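Hands at Work: Automation on the Returns Floor at Pletska

Posted by the floor team, 15 Aug 2024

We pack and ship household bits and pieces out of one building, and in April we started moving part of the returns work over to robots. People keep asking us what it's like, so we put up a gallery! One picture so far, with notes under it on what the work looks like now.

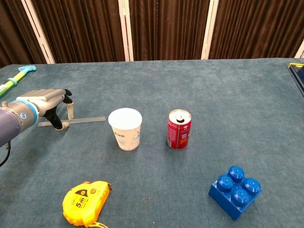

On the sorting table: a ruler-like strip, a paper cup, a red drink can, a big blue toy brick and a yellow 5m tape measure, with the arm in from the left.

What goes on the table
Mixed items, always. Our old conveyor line wanted everything the same shape, and returns never are. A cup is light and tips if you breathe on it. A tape measure is a chunky little lump with a strap that catches on things. Thin flat stuff is the hardest of the lot, and clear thin flat stuff is harder still (ask anyone who has tried to pick a plastic ruler off a counter with gloves on). We love throwing these at the arm because they are the same things that slow us down.

The fabric
We went through a few table coverings before settling on a fuzzy one. Small things slide less, and it's much quieter when something gets dropped. Somebody on the early shift vacuums it before we start.

The hand
The old gripper at our Avel building was a two-jaw clamp, great for boxes and useless for nearly everything else. Having fingers to work with changes how you think about a job. You start noticing your own hands! Several of us have caught ourselves picking up a coffee and wondering which finger did what.

What changed for us
The biggest thing is wrists. Before April, a sorter here could handle 921 small items in a shift, and you felt every one of them by the time you got home. Now the repeat work is shared out, and 12 of us have trained as table leads. A lead sets out the items, watches the picks, stops the arm when something looks off and writes up what happened. It's more thinking and more walking, and a lot less of the same twist and reach.

The training is 40 hours, split between the classroom and the table. Most of it was easier than we feared. The stop drill gets repeated until you could do it half asleep, and we still run it at every shift change.

It hasn't all been smooth. The first few weeks were slow, and there were days when we'd have cleared the bins faster by hand. The write-ups were a pain too — the first form had far too many boxes to fill in, so we asked for a shorter one and got it. Some of us also miss the chatter of the old line, where you stood elbow to elbow all day. We moved the two break times together to get some of that back, and it has helped.

What we log
Item, position, result, and a free line for anything odd. Our project, Nustetti, has 390 items on its list right now, and anybody on the floor can add one. Kitchen things are popular suggestions. So are toys.

Coming up
The Ivanov building gets its own table next, and their packing crew is already sending us lists of things they want tried — odd lids, tangled straps, floppy mailers. We can't wait to see those go on the fabric. More pictures when they're up and running.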